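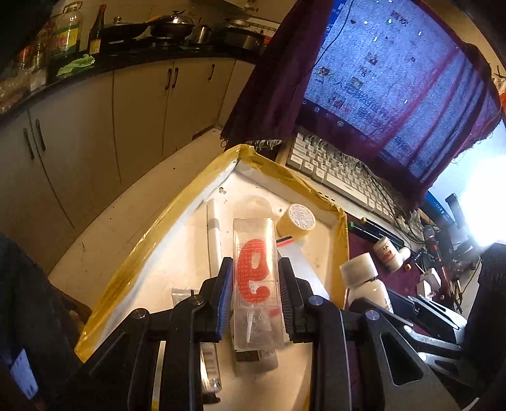 Packaged letter "e" over an open cardboard box with a yellow-taped rim.

ODHAM QUESTIONS THE RUSH INTO COPY TRADING

Erkby, February: Odham, the investors' group, has asked firms offering copy trading to show customers what the service costs before they pay anything in. The group looked at the terms of one such service, Triment, and says it was left with more doubts than it started with.

Copy trading lets a customer tie an account to someone else's. When the lead trader buys or sells, the customer's account does the same. It is often sold as a way to trade shares and currencies with little experience. Odham is not convinced that little experience is a good place to begin.

"The pages we read had a great deal to say about the best month," said Romain Bodin, head of research at Odham. "We had to hunt for the worst one. A trader who is up this year may have closed a losing account last year, and the customer has no way of knowing." 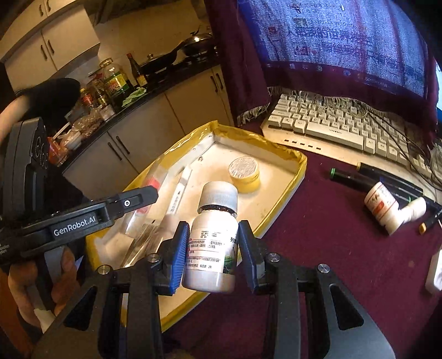 Odham Research Desk, Erkby

The desk tested the sign-up steps with a practice balance of £2000. The smallest sum that could be placed behind a single lead trader was £100, and the dealing spread was shown only after the trader had been picked. The fee page sat 2 screens further on, under a heading that did not mention fees.

Odham also sent a short set of questions to its members and had 3555 replies. Many who had tried copying said they could not explain how their lead trader was paid. The group accepts that its members chose whether to answer, and that the replies say nothing firm about the wider public.

Hadiza Omoregie, who leads the group's work on charges, said she would wait to see what changed. "We have been promised clearer pages before. Some got longer. I would like to see one figure, in pounds, for what a customer would have paid over a year, and I would like it to be on the first page."

Odham is asking for closed accounts to be kept in a trader's public record, and for losses to be shown in the same size of type as gains. It has written to Triment and to the broker Chow, and will publish any replies in full.

Notes to editors

Odham does not sell investments or take payment from trading firms. Nothing in this release is advice to buy or sell.

Romain Bodin and Hadiza Omoregie can be interviewed through the Erkby office.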